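Workshop tips: sorting cloth with two arms, the software side
By Nermin Keskin
September

I keep getting asked how we get our towel-into-bin jobs to behave, so this is everything I've scribbled in the margins of my notebook, in no particular order. We run the Zollico planner with Condori doing perception, but most of it should carry over to whatever you've got.

First one: don't let your planner think a clear bin is empty air. Depth cameras look straight through the plastic, and your arm will happily plot a path through the wall. I type the bin walls in by hand as boxes, a little thicker than they really are, and leave the top open. It takes five minutes and I've never regretted it.
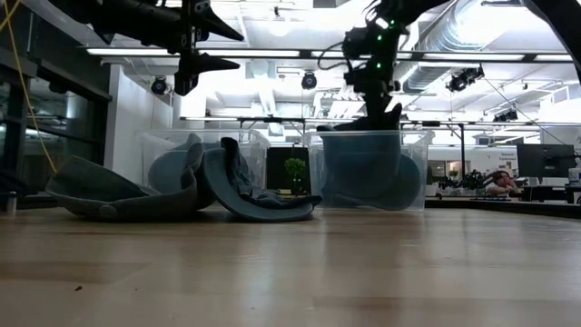
The same goes for the rim. Cloth hangs over it, perception merges the two, and suddenly your bin is a weird lumpy thing twice its proper height. Freeze the bin model before you start the run and only update the cloth.

Next, give each arm its own half of the table and make the middle a zone you have to ask for. I use a plain lock with a timeout of 2 seconds. Fancy schedulers are fun (I wrote one! it was terrible!) but a lock is easy to read in the log when you're tired.
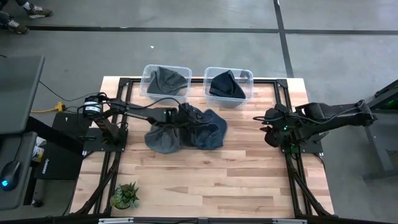 One gripper down on the cloths, the other open above the table.

Segmentation on dark fabric is where I lost most of my summer. Gray touching navy comes back as one blob, so go back over your labels and look for pairs that touch. I had 2,727 labeled frames and threw out every one where I couldn't find the border myself, which left 2,103. The smaller set trained better — I was a bit annoyed about all that labeling, but there you go.

Oh, and log the gripper width at every step! If the fingers close all the way, you've missed the cloth, and you can catch that in one line of code without any vision at all.

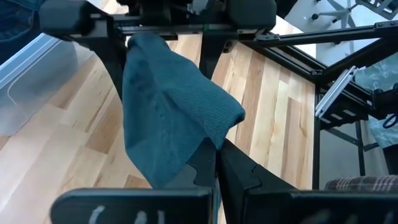

Photo: Makurgate workshop

For passing cloth between grippers, I make the second one report a hold before the first is allowed to open. Put that check in the controller. I had it up in the planner for ages and the message lag gave me over 118 dropped towels in the log before I moved it.

Last thing, name your runs properly. "test_final_new" means nothing to me by October. I put the cloth color first, then the bin, then whatever I changed, and Busano sorts them for me in the run list.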